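Bench notebook, August, labor history project

Back on the Riquelme box before lunch. Cannery papers, second half.
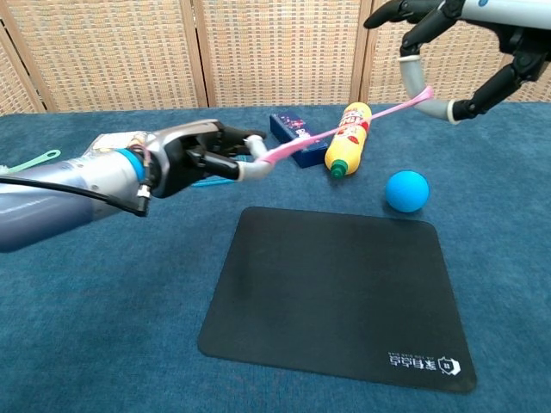
What did the packers at Riquelme lose in the new contract? Mostly the pension match and the paid half-hour lunch, with hourly pay frozen on top, so the cut looks small until you add up a whole year.

I went through the payroll sheets again and I keep landing on the same number: 441 people on the books before the sale, and 57 of them never show up on the list afterward. Gladys thinks a few moved over to the Stosholm warehouse under a different payroll code (she's seen that in the Bivon files too), so I'm not calling them layoffs yet. Need to match by badge number. Ugh, the badge numbers change format halfway through!

The company newsletter is something else. Two issues in a row with a front page piece on "our most generous benefits in the valley," and then the cuts land in the very next one. Olga wants to use that in the talk and I say go for it, but let's quote the whole paragraph so it's fair.

Vicente's interview with a retired line lead ran 30 minutes and most of it is about overtime. She says the night shift got told about the vote by a note taped to the time clock. I'd love a second source on that. Nahuel, you had a cousin on nights, could you ask?

To do:
badge match, start with the night shift
scan the July grievance forms, they're fading
ask Ximena if the local kept its own copy of the old contract
rename my spreadsheet, "final new 2" is getting silly

Stopped at 4:15, box is back on the lower shelf with folder 9 sticking out to mark my place.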